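4 Placing and setting up the Kevine 2 room humidifier

4.1 Before you start

Read section 3 (Safety) before you unpack the unit. The Kevine 2 is for indoor use only. It must not be used in a bathroom, in an unheated garage, or in any room where the floor may be flooded.

You will need:
a level surface at least 48 cm above the floor
an earthed wall socket within reach of the supplied lead
clean tap water, or filtered water in hard water areas
a dry cloth

Keep the box and the inner packing. Units returned to Lavden without the inner packing are not covered against damage in transit.

4.2 Choosing a position

1. Stand the unit on a firm, flat surface. Do not stand it on a bed, a cushion, a pouffe or a thick rug. The air inlet is in the base and will be blocked.
2. Leave a gap of at least 11 cm between the back of the unit and the wall.
3. Point the mist outlet towards the middle of the room. Do not point it at curtains, wallpaper, books or electrical goods.
4. Keep the unit away from radiators and out of direct sunlight. Heat near the sensor gives a false reading.
5. Route the mains lead along the wall. Do not run it under a carpet.

CAUTION: Mist that falls on wood will mark the finish. Use the drip tray (part 4, supplied) on any wooden surface.

4.3 Soft furnishings near the unit

Deep-textured fabrics take up moisture from the air and release it slowly. Keep them at least one metre from the mist outlet. If a fabric feels damp to the hand after the unit has been running, lower the output by one step and move the unit further away. Let the fabric dry fully before the next use.

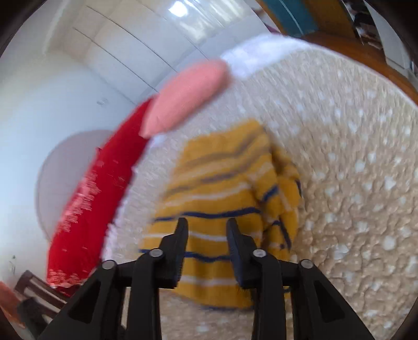 Fig. 4.2 Beige fabric with a bumpy texture

Loose fibres and dust from such fabrics collect on the inlet filter. In rooms with a lot of soft furnishing, clean the filter every 2 weeks. In other rooms, once a month is enough. See section 6.3 for how to remove it.

NOTE: The filter is washable. Do not put it in a tumble dryer or on a radiator.

4.4 Filling the tank

1. Switch off at the wall and take out the plug.
2. Lift the tank straight up by its handle. A small amount of water may drip from the valve.
3. Turn the tank over and unscrew the cap anticlockwise.
4. Fill to the MAX line with cold water. Do not use hot water, scented oils or water treated with a descaler.
5. Screw the cap back on until it is hand tight. Check that the rubber seal sits flat.
6. Turn the tank the right way up over a sink and wait to see whether it leaks. If it does, refit the seal.
7. Dry the outside of the tank and lower it into the base. It drops slightly as the valve opens.

CAUTION: Never pour water directly into the base.

4.5 First use

1. Plug in and switch on at the wall. The power light shows amber.
2. Press ON. The light changes to green and the fan starts. Mist may take a few minutes to appear.
3. Press LEVEL to choose an output. The highest setting gives 400 ml per hour.
4. Press TARGET until the humidity you want is shown. The factory setting of 48% suits most living rooms.
5. Leave the doors closed until the reading settles.

The reading on the display is taken at the unit and may differ from that of a meter elsewhere in the room. A difference of a few points is normal and is not a fault.

4.6 If the unit does not start

Power light off: check the socket with another appliance, then check the fuse in the plug.
Power light flashing red: the tank is empty or is not seated. Repeat steps 2 to 7 of section 4.4.
Fan runs but there is no mist: the room is already at or above the target. Raise the target to test.
Unit stops after a short time: check that the air inlet is clear.

If the fault remains, write down the serial number from the label under the base and contact the Lavden service desk at Kikdale. Spare filters and tank seals are supplied by Asadi.

Section 4 revised March. Technical text: Marwan Darwish.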